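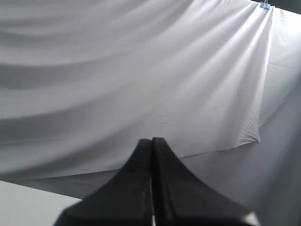

Keeping a kitchen sponge going (and what I no longer bother with)

Feb 13, 2020, by Huguette Chauvin

I have read a lot of sponge advice and I believe maybe half of it. Boil it, microwave it, soak it overnight in vinegar, buy a spray from Lesora at a price I won't repeat. Most of these tips are written by people who seem to have a great deal of time. What follows is the routine I use at home. It takes 5 minutes and one small metal dish.

What you need

A plain yellow sponge, no scouring side. A shallow stainless steel dish or bowl. Dish soap. Hot tap water. That's the list. The Vachon sponge holder with the suction cups fell off my sink twice and I gave it away.

Step 1. Clear and wipe the counter

Cleaning a sponge and setting it back down on crumbs gets you nowhere. Wipe the surface with a cloth and let it dry.

Step 2. Look the sponge over

Put it down flat on something white, where marks show up. Check the long edges first, where the foam tends to go. A ragged bit along one side doesn't bother me. Reddish or brownish marks in the foam are harder to judge. They could be sauce, they could be rust off a pan, and I doubt anyone can tell by looking. Wash it, and if the marks are still there but the sponge smells of nothing, carry on using it for the sink and the stove. If it smells, throw it out. No soak has ever brought one back for me, whatever the package claims.
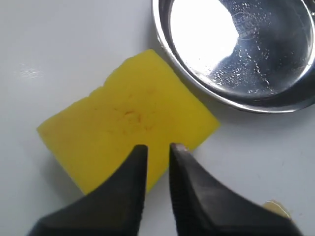
Ikechukwu Adebisi wrote in to say that I give up on sponges too soon, and that he runs his through the dishwasher on the top rack and gets another two weeks out of each one. Maybe so. I tried it in September and mine came out smelling like the dishwasher – try it if yours is cleaner than mine.

Step 3. Wash and squeeze

Work a little soap in under hot water, squeeze, rinse, and squeeze again until the water runs clear. Press it between your palms. Wringing it like a rag is how the splits start, at least in the cheap ones. I've seen a Gromum sponge advertised as good for 393 washes and I'd love to know who sat there and did them.

Step 4. Stand it in the dish

Set the sponge in the dish on its narrow side if it will stay up, or on its widest side if it won't. Leave some bare metal next to it. Steel is easy to rinse and shows you right away if there's water sitting in the bottom – pour that off before bed. Some people swear by a wire rack. Probably better, but I don't own one.

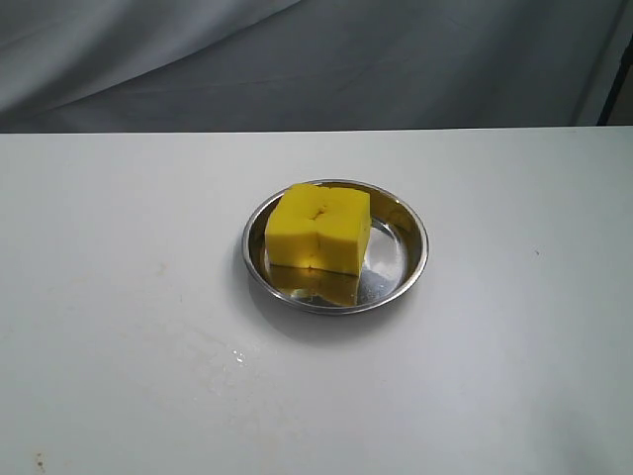 The sponge in its dish.

Step 5. Wash the dish too

Everyone skips this one, me included. Once a week is enough.

When to replace it

I go by smell and by how badly it's coming apart. A small tear on top is nothing.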